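Skulo Family Desk Planner

Item group: Home organization
Maker: Inier
Sold by: Grultisden Paper and Home

Overview

The Skulo Family Desk Planner is an undated planner for parents who work outside the home, work from home, or move between the two during the week. It places the workday and the household day on the same page, so that a school pickup, a staff meeting and a dental appointment can be read together without turning to a separate calendar.

The planner was first issued in June with a single weekly layout. The present edition, revised January 2022, replaces it and should be ordered for all new purchases. Refill pages from the first issue do not fit the current cover.

Page layout

Each week opens across two facing pages. The left page holds the parent's working hours, with room for calls, deadlines and travel. The right page is divided by child and has a shared strip along the bottom for meals, errands and rides. A planner holds 50 weeks. Weeks may be skipped without wasting a page.

Nine tabbed sections follow the weekly pages. They cover school contacts, medical records, child care, after-school activities, household bills, leave from work, birthdays, clothing sizes and general notes. Tabs are printed on both sides.

Handover sheets

The back pocket contains a pad of tear-off sheets for use when care passes from one adult to another. Each sheet has spaces for feeding or meal times, naps, medicine given, and the number at which the parent can be reached during working hours. Replacement pads are sold separately under the Herrero name and fit the same pocket.

The handover sheets are intended as a daily aid. They do not replace the written permission forms that many child care centers and schools require before staff may give medicine to a child.

Paper and cover

Pages accept pencil, ballpoint and most gel pens. Felt markers may show on the reverse. The cover may be wiped with a damp cloth. The planner lies flat when open and is sized for a desk or kitchen table; it is larger than most handbags will hold.

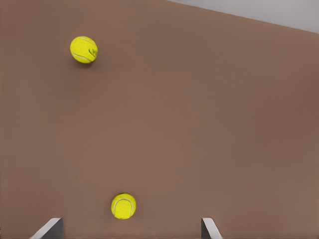
Image credit: Inier

Ordering and returns

Planners are sold singly or as a set of two for households that keep one copy at home and one at work. Orders from employers, parent groups and child care centers are accepted on account. Printed names are available on the cover for individual orders only.

Unused planners may be returned in their original wrapping. Planners with printed names cannot be returned unless the name was printed incorrectly. Please include the packing slip with all returns.

Related items

Herrero Handover Pad, refill
Skulo Wall Month Sheet, undated
Skulo Tab Set, blank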